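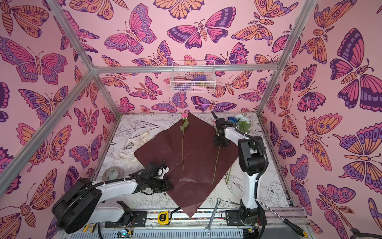 A pink rose laid out on the dark wrapping paper, butterflies all round.

E-mail this | Print this page
13 comments | 87 shares

I went along to the flower wrapping on Friday, May 17, 2024 and came home wanting to paper my hall in moths! The walls there are all big butterflies in magenta, orange and violet, and the floor is drawn over with peonies and roses in black line, so you hardly know where to look first.

The flowers are artificial, which suits me fine as I kill everything else.
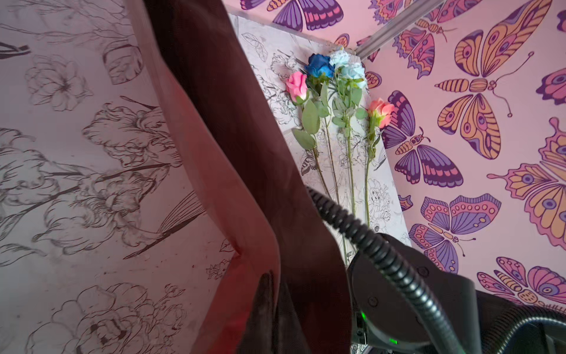 Gola Paper and Ribbon Club

Roses come in deep blue, a very pale blue, a couple of pinks, and I'd have taken the blue ones home given half a chance. Tarcísio Leite picked the dark red paper and I did grumble — I'd have gone paler — but against the pink walls it looks rather grand.
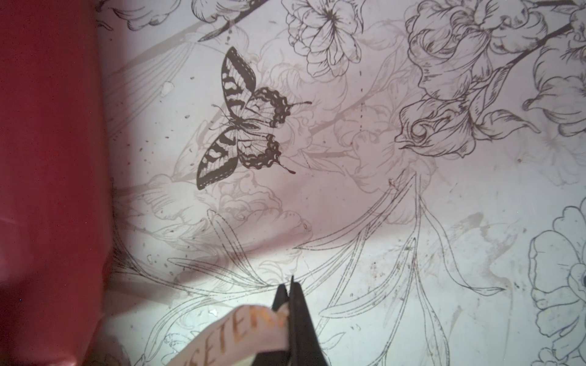 Ribbon is where I always come unstuck. Mine ends up in a knot the size of a walnut, and Wellington Assunção has promised me a proper lesson before September (he's had three goes at it already, poor man).
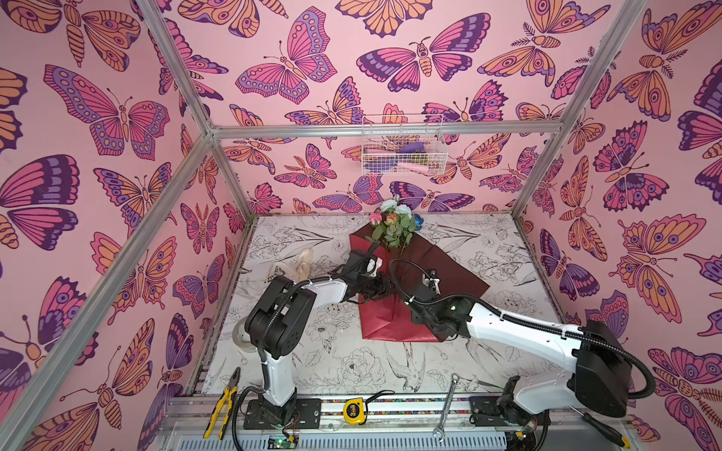

I'm all for a mixed bunch myself, a bit of white up top and then pink, peach and blue together. The next meeting is at the Vellis rooms, tea from Tisance as usual, and do bring your own scissors.

Share (87) | Comment (13)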